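Barkstead pushes planner update for two-arm cells, drops the old grasp queue

14/08/2025

Barkstead put out version 6 of its arm control stack this morning, and the big change is in the planner. The old grasp queue is gone. Both arms now plan off one shared timeline, so a handoff gets scheduled as a single move instead of two moves that hope to meet.

Soft goods are the target. Socks, mostly, plus dish towels and kids' shirts. Anything that sags once you pick it up.

"With the queue, arm one would finish, then arm two would start thinking," said Yaa Arthur, who leads planning. "Cloth has moved by then. You're reaching for where it was."

The new version keeps re-checking the hanging shape while the second arm is on its way in and can shift the grasp point right up until the fingers close. Camera input from the wrist gets priority over the overhead view when the two disagree. That part is on by default and can be switched off in the config.

Test numbers, from Barkstead's own runs: 2,000 handoff attempts, 1,675 completed without a person stepping in. No outside lab has repeated them yet. Most of the misses were late closes, Arthur said, with the fabric swinging past the fingertips. The team has'nt settled on a fix. Slowing the first arm down helps but costs time.

Iddrisu Ayaaba, who wrote most of the new scheduler, said the replay tool may matter more to users than the planner does. It logs both arms against the same clock and lets you scrub back through a bad grasp joint by joint. Previously that meant lining up two log files by hand. Logs are bigger now, so check disk space.

Upgrading: config files from the February release load as is. Custom grasp scripts do not, they need the new call format. A converter is included and it handled 59 of the scripts in Allmont's library on first pass, according to Heather Crichton, who runs the cell there. The rest she rewrote over two evenings. "Mostly timeouts I'd hardcoded," she said. "My own fault."

Known issue, the calibration screen can freeze if a wrist camera is unplugged mid-run. Restart clears it. Patch is comming, no date given.

Download is on the usual release page. Folding support is still marked experimental. 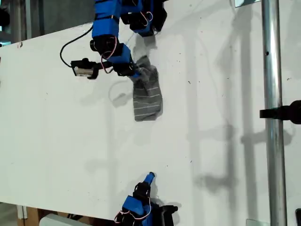
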